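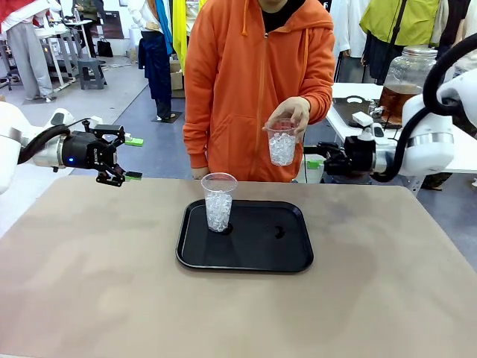 Does it cost more to make ice in a benchtop ice maker than in trays in the kitchen freezer? For the quantities most households use, the benchtop machine costs more, and most of the extra is spent remaking ice that melts in its own basket.

I had assumed the gap would be small. The freezer is already running, but so is the argument that a small machine with a small water charge ought to be efficient. I bought a second-hand Enby ice maker last July, when they are cheap, and left it in the cupboard until the weather got hot enough to make the question worth answering. It has now had most of a summer in the enclosed verandah, and the power meter has come off it, so the numbers can be written up.

Method

The Enby makes bullet-shaped cubes. Metal fingers hang in a shallow trough of water, refrigerant passes through them, ice forms from the inside out, and after several minutes a burst of hot gas releases the ice into a basket. The basket is not refrigerated. Meltwater drains through the bottom into the reservoir and is frozen again. An optical sensor stops the cycle when the basket is full and starts it again when the level drops.

Power was logged at the wall with an Imen plug-in meter. I checked the meter against an electric heater of known resistance before starting and the readings agreed closely enough for this purpose. Ice was weighed on kitchen scales after shaking off loose water. Tap water at Odulthorpe comes in warm in February; it was 24 degrees in the jug on each test day.

Three arrangements were logged, each over 24 hours:

1. Enby left on all day, ice taken out only at lunch and in the evening.
2. Enby switched on, run until the basket was full, emptied into a container in the freezer, run to full again, emptied and switched off.
3. Enby off. The same mass of water frozen in silicone trays in the kitchen fridge-freezer, with the meter on the fridge.

Results

A full basket weighed 863 g. Two baskets is a little over 1.7 kg, enough for the two of us and a jug for visitors.

Left on all day, the Enby used 1,927 Wh. Run to order for two baskets it used 762 Wh. The usable ice was the same on both days, so the difference of 1,165 Wh went on the compressor chasing melt in a warm room, plus the fan and the control board.

The fridge-freezer used 1,203 Wh on its day, and that covers the whole appliance, including the milk, the vegetables and everything else it was already keeping cold. I have no clean figure for the ice alone. The day-to-day spread from door openings and room temperature is wide enough to hide it, and I was not prepared to keep everyone out of the fridge for a week to narrow it down.

Theoretical load

The heat that has to be removed is easy to work out. Cooling 1 kg of water from 24 degrees to zero takes 100 kJ. Freezing it takes another 334 kJ. The total is 434 kJ, or close to 121 Wh of heat per kilogram. Cooling the ice further to minus 18 adds 38 kJ, which only the freezer has to do.

For two baskets the Enby therefore had to move 208 Wh of heat and used 762 Wh of electricity to do it. Its effective coefficient of performance was 0.27. A decent household fridge-freezer should manage well above 1 on the same job, even allowing for the lower evaporator temperature. On that basis the trays would add less than 240 Wh to the fridge's day. I would treat that as an upper bound, not a measurement.

Part of the poor showing is the defrost step, which puts heat into the fingers at the end of every batch and then has to take it out again. Part is the condenser, which is small and sits behind a grille that collects lint. The verandah was at 33 degrees for most of the second test. I would expect a better figure in an air-conditioned room, although the heat rejected by the machine then becomes a job for the air conditioner.

Water treatment

Our water is moderately hard and the fingers had a visible white film within a fortnight. Scale is a thermal insulator, so this matters for energy as well as appearance. I fitted a Rostami inline carbon cartridge to the kitchen tap, which improved the taste and did nothing for the scale, as a carbon cartridge does not remove dissolved calcium. Citric acid does the job: a tablespoon in a full reservoir, one cleaning cycle, drain, then two rinses with plain water. The first batch of ice after that goes in the sink.

Cloudiness is a separate matter. Fast freezing traps dissolved air, and no amount of boiling beforehand made a difference I could see. For clearer ice, freeze slowly and from one direction. An insulated box with the lid off, left in the freezer, does this well and takes the best part of a day. The cloudy section ends up at the bottom and can be sawn off with a bread knife.

Correction on the basket

Kári Kirkegaard wrote to point out that my earlier note on insulating the basket had the foam on the wrong side of the air path, where it would partly block the condenser intake. He is right and I have taken the note down. Closed-cell foam under the lid is harmless. Foam against the side grille is not, and the compressor will run hotter for it.

Current practice

The Enby now comes out only when more than two baskets are needed in an afternoon, and it is switched off at the wall once the last one is in the freezer. Otherwise it is trays, filled after dinner. The silicone ones pick up a smell from the freezer if they are left empty, so they get refilled straight away or go back in the drawer.

The meter is on the dehumidifier next.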